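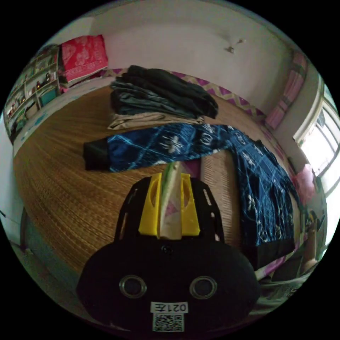 4.2 Garment folding on soft surfaces

Folding remains the weakest of the household chores we tested. Figure 4 gives one of the bedroom tasks: dark garments stacked on a woven mat, a long blue patterned garment laid out in front of them, and a narrow strip of fabric pinched between the two fingers. A person reads such a layout at once. The Jonora policy, trained on 240 demonstrations, often took the edge of the mat for the edge of a garment and closed on the wrong layer.

We ran 211 trials in September. Thin fabric was the main source of failure – a grasp meant for one layer picked up two, and the fold came out crooked. Nygård and Pētersons report the same error on the Edgate bench, where the surface was hard and the lighting fixed.

Figure 4. Folding task, bedroom setting.

4.3 Tasks with a person in the workspace

Bedroom work is seldom done alone. In one setting a person leans in toward a board resting on the bed and holds a hand tool against its far end, near the window. The stack of folded clothes stays on the mat. A controller for this setting must plan around an arm whose next motion it can't predict, and the Morville planner dealt with this by stopping for five seconds.
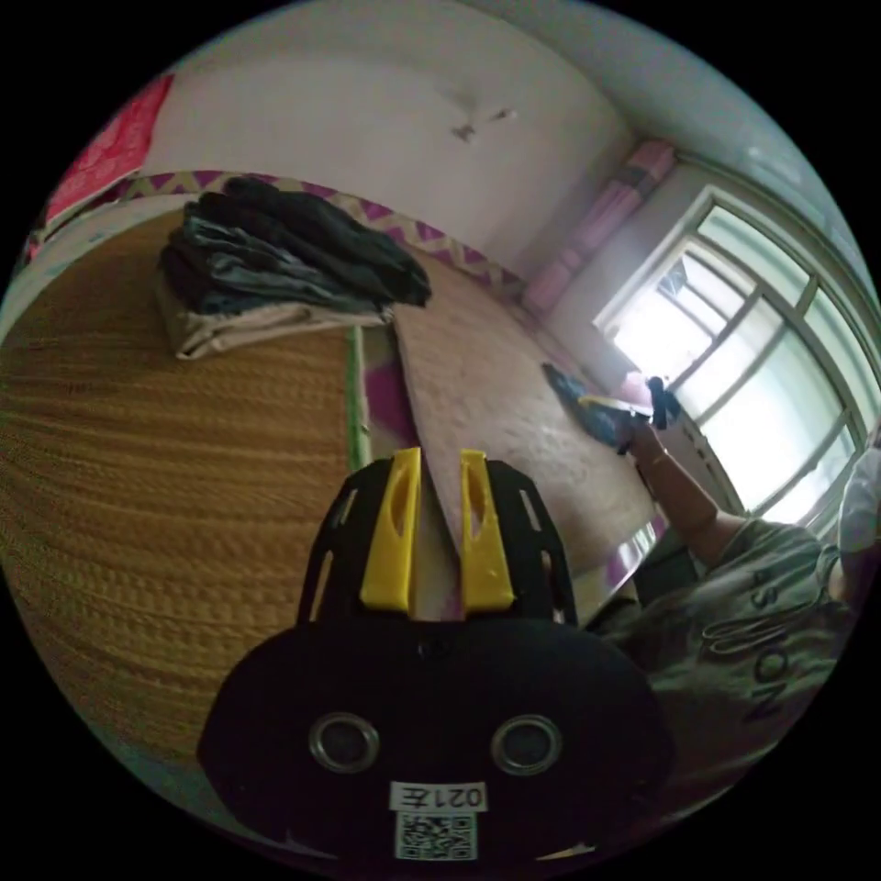
Can current machines take over these chores without supervision? Only in part: picking up and moving a folded stack is within reach, but folding a loose garment still needs a person nearby to correct the grasp.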